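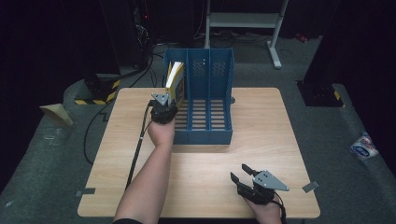
### 3.2 Materials and filing task

Volumes were stored upright in a blue plastic organiser with three open-fronted compartments (Figure 1), placed towards the back of a wooden table. The Zovness list holds 904 titles, of which 100 were drawn for the May sessions.

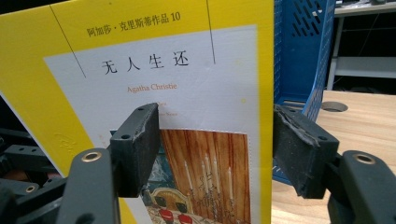
Series number was taken from the cover where printed. The Chinese paperback of Agatha Christie's "无人生还" is marked 10 and was entered under that number. Titles without one were filed by author.

**Figure 1.** Filing a yellow-covered book in the leftmost compartment.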